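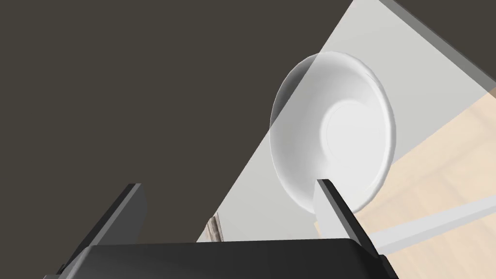

Kitchen > Cleaning & Care

Getting Gray Marks Off White Dishes
By Shayne Tapsell

Those thin gray lines on white bowls and plates look like scratches, but most of them are metal left behind by spoons, forks and knives. The glaze is harder than the flatware, so a little of the metal rubs off on it. Dish soap won't move it.

What you need
Baking soda
A soft cloth or the soft side of a sponge
Warm water
A powdered cleanser made for dishes and cookware, if the baking soda isn't enough

Wash the dish first and leave it damp. Mix 2 tablespoons of baking soda with enough water to make a thick paste. Rub it over the marks in small circles, using light pressure. Give it a minute or two on each spot before deciding it isn't working. Rinse well and dry with a clean towel.

For older marks, switch to the powdered cleanser. Try it on the underside first and skip any dish with a metallic rim or a painted pattern. Steel wool is out. It leaves marks of its own and dulls the glaze.

If a line catches your fingernail, it is a real scratch or a crack and no paste will take it out. I stop using cracked bowls for food.

Keeping the marks from coming back

Don't stack wet bowls with spoons still in them. In the dishwasher, leave space between the plates and the flatware basket. Wide, shallow bowls tip over easily in the bottom rack, so I put mine on the top one, angled so the water runs off.

In the cupboard, a paper towel or a round of felt between bowls helps. I cut mine from an old Goodwin table pad and they have lasted since November.

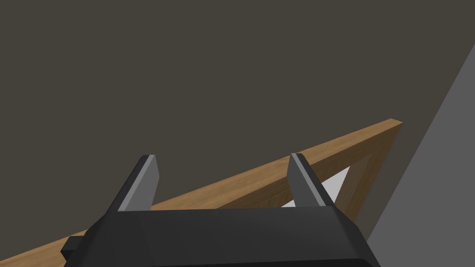 Clear some counter space before you start.

Reader tip: Ihor Nechyporuk of Dellolbridge uses cream of tartar in place of baking soda, mixed the same way. I tried it on a set of 19 dinner plates and it took off all but one mark. It costs more per jar, so I save it for the stubborn ones.

Filed under: dishes, stains, baking soda
Last updated 5 January 2026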